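Chapter 6
Small States and Collective Security

By Cremilda Damasceno and Zuleica Brito

After reading this chapter you should be able to explain why small states join alliances, describe the main costs they accept in doing so, and discuss the limits of a mutual defence promise.

Chapter 5 dealt with the balance of power as seen from the capitals of large states. The present chapter takes the same questions from the other end. Most members of the international system have small armies, short borders and few means of pressing their wishes on others. Their security depends to a great extent on decisions taken elsewhere, and their foreign ministries spend much of their time trying to influence those decisions.

A small state that feels threatened has a limited number of choices. It may declare itself neutral and hope that its neighbours find this useful. It may draw close to the power it fears. It may also seek the protection of others by treaty, and it is this last course that concerns us for most of the chapter.
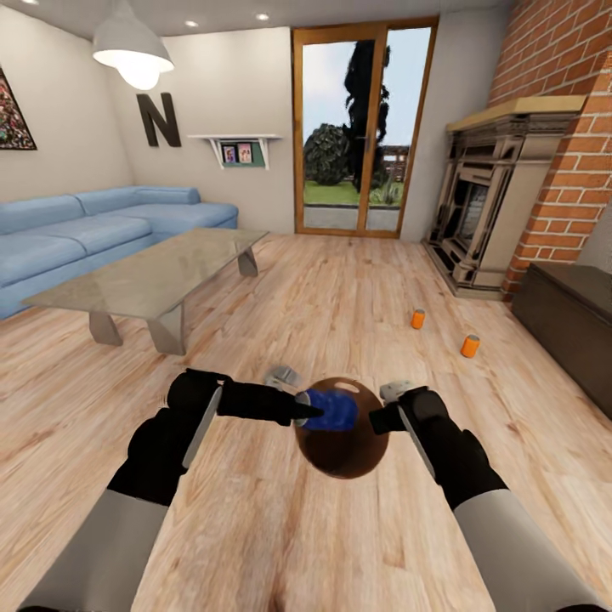

Treaties of mutual defence are usually short, and their central article is often a single sentence. Each party promises to treat an attack on one as an attack on all, but the form of the help is commonly left to each government to decide. Lawyers call this discretion; the smaller party may call it doubt. The position of such a state between two strong neighbours can be compared to that of a round object held up between two black grippers, with one pressing from the left and the other from the right. The pressure on either side matters to what lies between, and a change in one is felt at once. Diplomats in small capitals therefore watch relations between the large powers as closely as they watch their own borders.

We shall use two model states throughout the chapter. Grostora is a coastal republic with a professional army of 2714 soldiers and a modern port. Gevcombe, its inland neighbour, has a larger population, relies on conscription and has no access to the sea. Both joined the Imoton Pact, a regional agreement with six members, in the same month of May, yet for different reasons. Grostora wished to keep its trade routes open. Gevcombe wanted a guarantee against a claim on its northern districts.

The costs of membership fell unevenly. Grostora was asked to open its port to allied ships, and this led to a long dispute in its parliament over who should have legal authority on the quays. Gevcombe had to raise its defence spending at a time when its schools were short of money – a matter on which two governments in succession lost office.

Trade and supply

Alliances also shape ordinary commerce. Members tend to buy from one another, to agree common standards and to hold reserves of fuel, food and metals. The Brandão Report, to which we return in the final section, argued that a pact without secure supplies could not keep its promises for longer than 30 days. Its authors gave as much space to grain, copper and aluminium as they did to weapons.

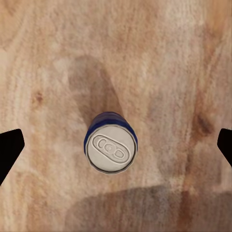 Figure 6.2 An aluminium drinks can, seen from above.

Metals are a useful case for study. Aluminium is needed for aircraft and vehicles as well as for household goods, and a state that depends on one supplier may find its foreign policy limited long before any soldier crosses a frontier. Section 6.3 considers how the members of the Imoton Pact tried to share this risk, and why Grostora at first refused to take part.

Key terms

Collective security; mutual defence; neutrality; conscription; strategic reserve.

Before you read on

Consider a small state known to you. Make a short list of the promises it has received from others and the promises it has given in return, and keep the list for use with Section 6.1.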